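Foketti Board Butter, 12 oz tin

Item 64 in the kitchen care section. In stock. Ships from the Viltton warehouse, usually next day, sometimes the day after if we're slammed.

What it is

Mineral oil and beeswax, cooked together and poured into a tin. Goes on cutting boards, rolling pins, wood spoons, salad bowls, knife handles. Food safe once it's on there. No scent added. Smells a little like the wax, fades overnight.

Thicker than plain oil so it stays where you put it. In a cold pantry it sets up pretty hard. Stand the tin in warm water for a few minutes and it scoops fine. Don't microwave it, the tin is metal.

How to use

Wash the board, dry it, stand it on edge until it's dry all the way thru. Overnight is best. Butter over a damp board traps the water and you get gray spots.

Scoop a bit out with a soft rag. Rub it in along the grain, both faces, then the edges. Do the end grain twice, it drinks the stuff. Leave it a few hours or until morning. Buff off whatever's left on top with a clean rag. If it still feels tacky you used too much, just keep buffing.

New board: 3 coats, a day between each. After that once a month or so if you cook a lot. Less if you don't.

Quick test. Flick some water on the board. Beads up, you're good. Soaks in and goes dark, time for another coat.
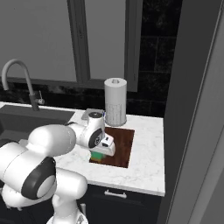
Boards that live out on the counter all the time dry out quicker on top than underneath, and thats what makes them cup. So flip yours when you think of it, and always coat both sides even if only one gets cut on. Same with inset boards if yours lifts out. If it's glued down you can only do the top, so do it more often and wipe up puddles along the joint right away.

On stone counters keep a towel under the board while the coat is soaking in. Oil can leave a dark mark on marble, and getting it out is a pain.

Sizes

12 oz tin, the one on this page. Does a medium board for most of a year.
3 oz tin, good for a gift or a couple of spoons. Same recipe.
79 oz tub, for restaurants and woodshops. Call first, we pour those to order.

Which woods

Maple, walnut, cherry, beech, teak, acacia, olive. Bamboo too but it takes less. Not for boards with varnish or any hard finish, it just sits on top and smears. Sand the finish off first or leave the board as is.

Darkens most woods a shade. Cherry more than that. Try the underside first if you're fussy about color.

Old boards

Deep knife marks, fuzzy grain, onion smell. Butter won't fix any of that by itself. Scrub with coarse salt and half a lemon, rinse, dry overnight. Sand with medium paper then fine. Wipe the dust off, then treat it like a new board. If there's a crack clean through, get a new board. Food gets down in there.

The Adamczyk scraper (sold seperately) works well for the scrubbing part, and for bench flour.

Goes with

Grorisholm cotton rags, pack of 12. Washed already, no lint.
Adamczyk bench scraper, steel blade, beech handle. Handle likes board butter also.
Foketti spray-on board oil, for in between coats. Thinner, quicker, doesn't last as long.

Storage

Lid on, out of the sun. Summer heat will melt it and it sets up again grainy. Still works. Orders sent in July may show up soft, let the tin cool before you open it or it slops out.

Rags: hang them flat to dry, don't wad them up.

Returns

Unopened tins, send them back, we refund the tin and you pay postage. Opened tins we can't take. Dented in shipping and leaking, email a picture and we'll send another.

Page updated May 22, 2022. New lid on the 12 oz, same butter inside.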